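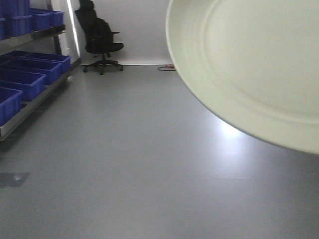

Attachment 1: plate close to the camera, Gustville cell, shelving at left.

To: handling-practice list
Date: 16 November 2020
Subject: Re: Draft 3, section 6 (object presentation and camera clearance)

Replying to the comments on section 6 in one message. The Poduval site's text is quoted first, then my answers in the same order.

> We have read draft 3 against our own procedure and have four comments.
>
> 1. Clause 6.2 says the held object "should not obstruct the view of the workspace." Our reviewers can't apply this. Any object brought near a fixed camera obstructs something. Please give a limit that can be checked on a still.
>
> 2. Clause 6.4 requires the gripper to be visible in every retained still. With large flat ware this fails often, and we don't think those episodes are defective.
>
> 3. Clause 6.7 treats storage units and furniture as "background" and sets no requirement. We would like fixed items to be recorded in the cell sheet.
>
> 4. The draft is silent on glare. Glossy ware and a pale floor give us bright patches under normal ceiling light.
>
> We logged 2,898 episodes under draft 2 and rejected 102 of them under clause 6.2 alone. On second review by different staff, 59 of those 102 were accepted. We take this as evidence that the wording is the problem.

On 1. Agreed. The second-review result is enough to drop the present wording. I propose replacing 6.2 with:

"6.2 At the point of closest approach, the held object shall cover no more than 50 percent of the image area. At least one fixed reference item listed in the cell sheet shall remain identifiable."

The attached still is a fair test of it. The plate is large in the image and runs out of it at the top and the right, but the shelving with the blue bins, the chair at the back wall and most of the floor can all be made out. Two reviewers working from the draft 2 wording could easily disagree on it. Under the new text they would measure the coverage, check one item against the sheet and be done.

I would not add a rule against the object leaving the image. With a plate of this size it will happen at close approach, and the rim and the inner ring are still clear enough to identify the object class.

On 2. Agreed in part. Clause 6.4 was written for cups and small boxes, where the fingers show on at least one side. It doesn't carry over to plates. In the attachment the underside faces the camera and no part of the gripper or arm can be seen. Proposed text:

"6.4 The gripper shall be visible in at least one retained still per episode. Where the object hides the gripper in a given still, the still shall be kept and marked H in the occlusion column."

The marking matters. Anyone labeling grasp points later needs to filter these stills out without opening them. Please don't use a blank field for this purpose. Blank is already taken to mean "not reviewed," and the Brernik importer rejects the row.

On 3. Agreed. Fixed items go in the cell sheet by type, color and position relative to the camera. Suggested entries for a cell like the one attached:

Shelving, gray metal, left side, blue bins on two levels
Chair, black, back wall, center-left
Floor, light gray, matte

The number of bins should stay out of the sheet. Bins get moved, and a sheet that states a count would need a new revision each time. Record that the shelving carries bins and stop there.

Loose items are a separate matter. There is a coiled dark cable on the floor by the wall in the attached still. Under draft 3 as written it is neither a fixed item nor a finding. I would add a line to 6.7:

"Cables lying on the floor shall be either secured and listed, or removed before the session is opened."

The same line should say what to do about marks on the floor. The still shows a small dark gray square at lower left, and from the image alone I can't tell whether it is a flat patch or a shadow. A reviewer shouldn't have to guess. If a mark is permanent it should be in the sheet, and if it isn't in the sheet the reviewer should raise a query.

On 4. Agreed that the draft needs something, but I would keep it short. A bright patch on the floor is acceptable when it doesn't touch the outline of the object. In the attachment there is one just below the lower rim, and the edge of the plate can still be followed above it. Proposed text:

"6.9 Reflected light on the floor or on the object is not grounds for rejection, provided the object outline can be traced without a break."

I am not in favor of a lux limit. The sites don't own the same meters, and the last round on calibration used up most of January.

Open points:

a) Whether the coverage limit in 6.2 is measured on the full image or after the Reltus crop. I lean toward the full image. The crop settings differ by site.

b) Whether H applies when only a fingertip is visible. Draft 3 has no minimum. I have no data on this and would welcome some.

c) Whether episodes rejected under the old 6.2 should be reopened. Poduval has done so already. For other sites I suggest leaving it optional and noting the draft number against each decision.

Please send objections to the wording of 6.2 and 6.4 to the list and not to the editor's address. If there are none, both clauses go into draft 4 as written above, and 6.7 and 6.9 follow once the cell sheet template has been updated.

Editor, section 6
Gustville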